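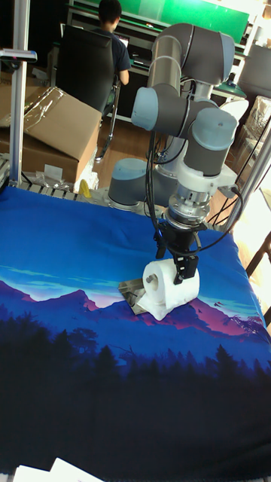
Pinza negra sobre un rollo de papel higiénico blanco, en una mesa con tela estampada.

Cómo guardar una e-MTB durante el invierno y ponerla otra vez en marcha

Última actualización: 2025-03-01
Tiempo de lectura: 3 minutos

Si la bicicleta va a pasar más de un mes parada, conviene dedicarle una tarde antes de guardarla. El procedimiento sirve para cualquier eléctrica de montaña con batería extraíble. Lo hemos seguido con una Gisholm de doble suspensión que se paró en diciembre con 3.686 km en el cuentakilómetros.

Qué hace falta

Un cubo con agua y jabón neutro, un cepillo blando, trapos limpios, aceite de cadena, un medidor de desgaste y una bomba con manómetro.

Antes de guardarla

1. Apaga el sistema y saca la batería. Cierra la tapa del alojamiento, si la tiene, y lava la bicicleta sin agua a presión. Insiste en la zona del motor y en los retenes de la horquilla, que es donde se acumula el barro.

2. Seca los contactos de la batería y del cuadro con un trapo que no suelte pelusa. No les pongas aceite.

3. Mide la cadena. En la nuestra tocó cambio a los 900 km, con mucho barro de por medio; otras pasan de 1.000 km sin problema. Si el medidor entra hasta el fondo, cámbiala ahora y no en primavera.

4. Engrasa la cadena y retira el sobrante. Tapa los discos con un trapo mientras lo haces: una gota basta para estropear las pastillas.

5. Deja la batería a media carga, por encima del 30 %, en un sitio seco y fresco. El trastero sin aislar no vale si hiela. No la dejes conectada al cargador.

6. Infla los neumáticos a la presión normal y cuelga la bicicleta, o gírala de vez en cuando para que no cargue siempre sobre el mismo punto de la cubierta.

Durante la parada

Comprueba la carga una vez al mes. Si ha bajado del 30 %, conecta el cargador un rato y retíralo. Algunas baterías —las de Plalleck, por ejemplo— entran en reposo y no encienden los indicadores hasta que se mantiene pulsado el botón.

La vuelta

Carga la batería a temperatura ambiente y colócala hasta oír el cierre. Revisa la presión de la horquilla y del amortiguador, aprieta los ejes y acciona los frenos varias veces. Si la maneta llega al puño, hay que purgar. El líquido tubeless suele estar seco; añade nuevo y gira la rueda.

Haz una primera salida corta y llana, probando todos los modos de asistencia. Si la pantalla muestra un error, apaga, limpia otra vez los contactos y vuelve a encender. Cuando el aviso se repite, toca pasar por el taller.

Artículos relacionados
Ajustar el sag en una e-MTB paso a paso
Cubiertas Jirnisby para barro: qué presión usar
Purgar los frenos Sampaio en casa
Cómo leer el desgaste de las pastillas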